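Filed under: Visits & Open Days / Checklists

We use cookies to remember your settings. By continuing to read you accept this.

Walk-through checklist with my comments, Brondel open day, suturing demo station

I did this round with Fotini Kokkinos about an hour before the doors opened, then stuck around for the first two demos so I could tick off the things you can only check while it's running. Same form as December, so some of the wording is a bit stiff (not mine!). Comments are mine.

1. Visitor line taped on the floor, 90 inches from the robot base. OK
Measured it twice. The tape was peeling by the side door, and Rami Smadi put down a new strip while I was still writing.

2. Emergency stop within reach of the operator, and a second one for the host. OK
Pressed both. The arm stopped both times and the restart needed the key, just like the Bosura sheet says it should. I do love a button that does what it says.

3. Base bolted, cart wheels locked. FIXED
One wheel lock was up. I kicked it down, then pushed on the cart pretty hard and it stayed put.

4. Cables clear of the walking path. NOT OK at first, OK at 9:40
The power cord for the big screen ran straight across where people come in. Makis Lazaridis found a rubber cover for it in the storeroom. Please pack one next time!

5. Tissue pad fixed down and tray underneath. OK
Tray is deep enough. I asked for extra paper towels at the station anyway, and a "do not touch" card, because kids will go right for it.

6. Stitching visible to the audience on the screen. OK
I was really happy with this one. From the back row you could tell the heavy black sutures from the fine thin ones along the incision, and you could even see little knots. Markos Lazaridis wanted the room lights lower and I said no, people have to see their feet.

7. Jaw and instrument head checked close up while working. OK, with a comment
I like to look at metal near metal, and I'd like the next inspector to look too. See below.
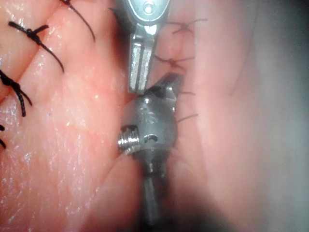
Item 7. Silver jaw against the gray instrument head, fine sutures to the right.

The head has some light scuffing, which I've put down as cosmetic. What I do want on the list is the threaded screw sticking out of its side toward the tissue. I'd like somebody to put a driver on it before each demo and write down that they did. The same goes for the screw or pivot up in the jaw housing (I couldn't tell which it is, and Christos Margaritis is going to look it up in the manual).

8. Sharps count before and after. OK
20 needles out of the box, 20 back in the box. Rami counted, I counted again.

9. Gloves and eye protection for anyone inside the line. PARTLY
Plenty of gloves. Only three pairs of safety glasses, and one of those had a cracked arm, so we kept it to two guests at a time. Order more, please. The Xenos catalog has them under 2323.

10. Host script mentions that the tissue is for practice and no patient is involved. OK
Fotini says it right at the start, loud and clear. One lady still asked, so maybe say it again halfway through!

11. Exit door free and unlocked. OK
A stack of Javance tote bags was leaning on it. Moved to the coat rack.

12. Noise. OK
Nearly silent next to the coffee machine. You can talk over it without a microphone.

Still open after my round: safety glasses (item 9), the two screw checks (item 7), and a cord cover of our own (item 4). Christos has the signed paper copy in the blue folder, and if you're doing the afternoon round, please use a new sheet and don't write over mine, I can't read anybody's handwriting in the margins.

Last updated: December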